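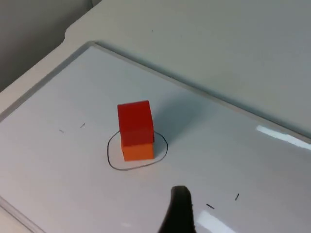 How long should you keep a sourdough starter going if you almost never bake?

About as long as you would keep a houseplant you didn't like. Mine has been in the fridge for 17 months and has produced five loaves, one of which was used to prop open the garage.

I got into this in February, when the bakery on Plolmont changed hands and began charging six dollars for a loaf with a hole in it big enough to lose a sandwich filling through. I could make that at home, I thought. I bought a banneton, a scraper and a bag of Trinon rye flour, and then a second bag, having forgotten the first.

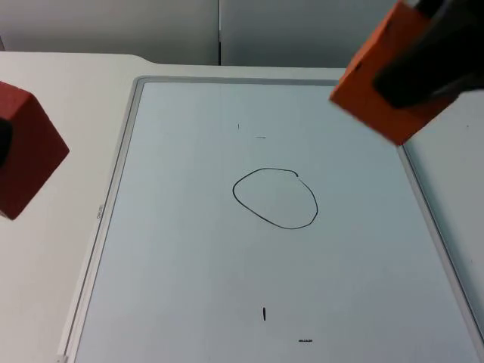
Posted by the Reluctant Crumb

The starter wants feeding once a week. I feed it when I'm looking for the mustard. It goes gray on top, grows a layer of liquid that smells like nail polish, and then perks right up after two spoonfuls of flour, which I find a little insulting given how much I worry about it.

The books all want you to weigh everything. I do own a scale, a Lustton, and it will tell me a bowl weighs 67 grams on one side of the counter and something else next to the stove. So I go by feel. My feel is bad. Loaf two spread across the oven like a tired cat, and loaf four had a crust I had to go at with the saw-toothed knife we keep for pumpkins.

Loaf five was good, though. Brown, a bit lopsided, sour in the right way. I ate the heel standing up at 11 p.m. with too much butter and told myself I would bake again that weekend. I did not, and the jar is still behind the pickles.

If you live near Issa and would like half of it, bring your own jar. You can have the spare rye too. I'm keeping the banneton, it holds onions very nicely.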